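Bresorthorpe Reading Room – New Carpet and Layout

The reading room on the ground floor at Bresorthorpe reopened on 6 July 2021 after being closed for most of June. The old floor was taken up, the walls were painted and the shelving was put back in a different order. This page covers the floor and the furniture. The upstairs rooms have their own page.

We looked at nine carpet samples before settling on one from Hirker. The plain ones were out early because they show every crumb and every bit of thread. A speckled gray-blue was the choice in the end, with dark blue, gray and white fibers mixed closely together. It is laid as tiles, so a stained piece can be lifted and swapped.

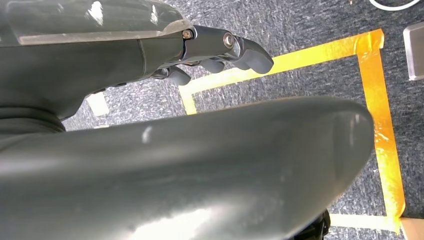
The order was for 70 square yards. Laying took two days, with a third for the door strips and the edges by the radiators. We kept one box of spare tiles, stored flat in the closet next to the stairs. Please don't use them as door mats.

The shelves are the same ones as before, cleaned and refitted with Erau brackets. There are 29 bays now. The low bays run under the windows and the tall ones are against the back wall, which leaves the middle of the room open for chairs. Large-print books have moved to the bay nearest the door.

Chairs came from Wan. They have felt pads on the feet – check these when you move one, as a missing pad will pull at the carpet. The two long tables are still being sanded and will go back by the windows when they are finished.

Care of the floor: vacuum on the low setting, blot spills with a white cloth and cold water, and leave a note at the desk if a mark won't come out. Drinks with lids are fine. Wet umbrellas go in the stand in the hall.

Next page: upstairs rooms and landing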